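Fabric softener, vinegar and other things I've stopped believing

Every laundry page on the web tells you to pour half a bottle of vinegar into the rinse. I tried it for most of July and my towels came out smelling faintly of salad. Were they softer? Maybe a little. A good hard shake before they went on the line did more, and it was free.

The same goes for dryer balls. Ciltadura sells a set that is meant to cut drying time by 30 percent. I ran 2 loads with them and 2 without, same towels, same setting, and couldn't tell them apart – apart from the thumping.

What I still do:

Half the detergent the cap tells you. The people who print the line on the cap also sell the detergent.

Clean the lint screen every load, and wash it with dish soap now and then if you use dryer sheets.

Cold water for anything blue, whatever it says about color-safe on the box.

Shake out each piece before hanging or folding. Hold two corners and snap it. Thin cotton needs one go, heavy stuff more.

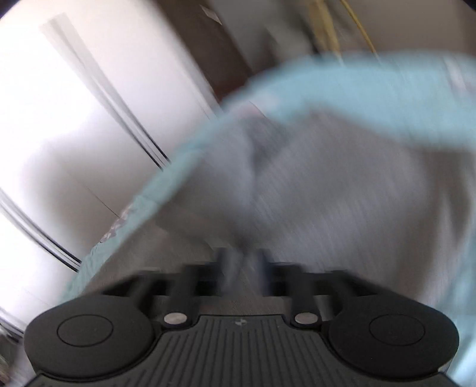
Ekumura, in the comments, isn't having the bit about detergent: half a cap is fine in soft water, but with a well like ours the shirts go gray by fall. Fair enough. I have city water, so try it on old dishrags first.

Starch spray I haven't tested. The can is still in the garage.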